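Ornside Works

Ornside Works is a residential development on the site of a former brush factory in the Ornside district. It was built by Brelex, a regional home builder, and contains 641 homes in a mix of row houses, low apartment blocks and converted factory buildings. It is often named alongside Haque Yard, an earlier project by the same builder.

Background

The factory closed after its owners moved production to a newer plant on the edge of the city. The land stood vacant for 14 years. Several plans were put forward during that time, including a retail park and a bus depot, but none got past the early stages. The soil near the old dye house was contaminated, and the cost of cleaning it up put off most buyers.

Brelex bought the site in two parcels. The second, a narrow strip beside the rail line, had been left out of the first sale by mistake and held up the street layout until it changed hands.

Design and layout

The master plan kept the factory's original street grid and extended it to meet the surrounding blocks. No building is taller than six floors. The tallest ones stand along Wandier Street, where they screen the rest of the site from the rail line. Row houses fill the inner blocks, with small rear yards and shared parking courts.

Two factory buildings were kept. The former packing hall became 16 loft apartments, and the boiler house is now used for shops and a daycare center. The chimney was taken down to half its height after an inspection found loose brickwork.
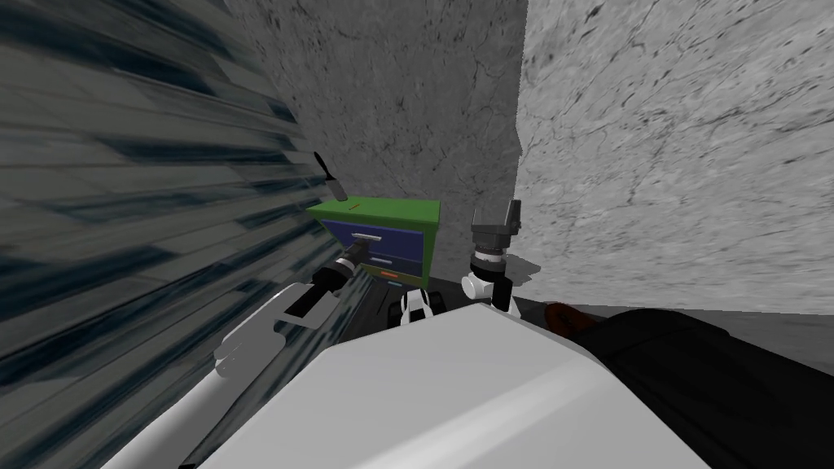 Kedir Assefa wrote in a neighborhood newsletter that the street grid was the best decision in the whole plan, and that older residents could now walk straight through to the station for the first time. The same piece complained about the parking courts, which it called too small for the number of homes they serve.

Construction

Work was carried out in 3 phases. The first covered the row houses on the south side and the new sewer line. The second took in the apartment blocks on Wandier Street and ran late after a dispute over noise barriers. The last phase, which included the packing hall, was finished in April, and the development was formally opened on 27 Jul 2019.

Brick was used for most of the street fronts - a condition of the planning approval - while the rear walls are mostly painted render.

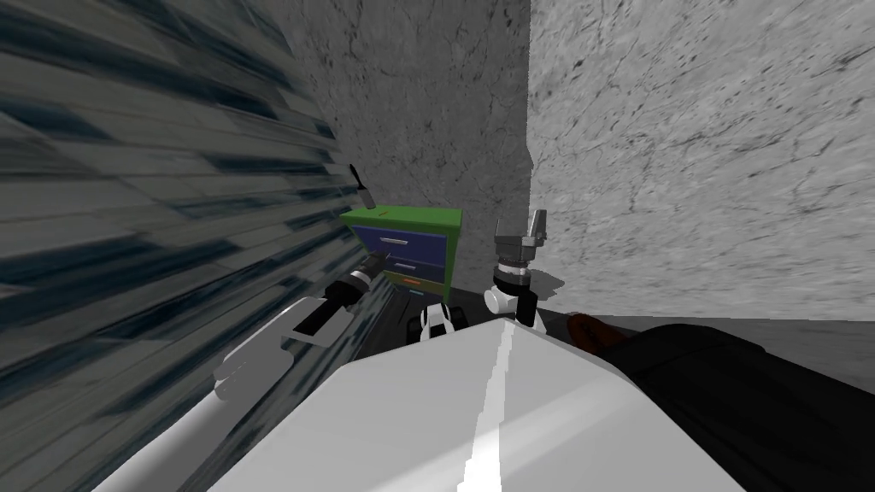 Window sizes and roof pitches were varied from block to block so that the longer rows would not look uniform. Front doors open directly onto the sidewalk on the narrower streets and onto small fenced gardens elsewhere.

Homes and tenure

Most of the homes were sold on the open market. The rest are rented, either at market rates or under an income-based program run with the city. Rented and owned homes share the same entrances and courtyards. 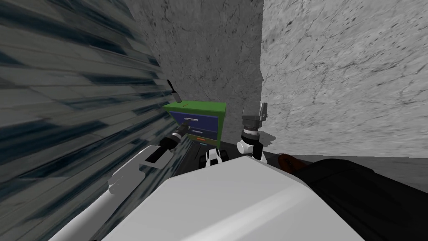 Units in the packing hall sold first, followed by the corner row houses. Sales were slowest in the blocks facing the rail line - even after the noise barriers were in place - and Brelex later turned one of those blocks over to rental.

See also

Haque Yard
Wandier Street station
Ornside district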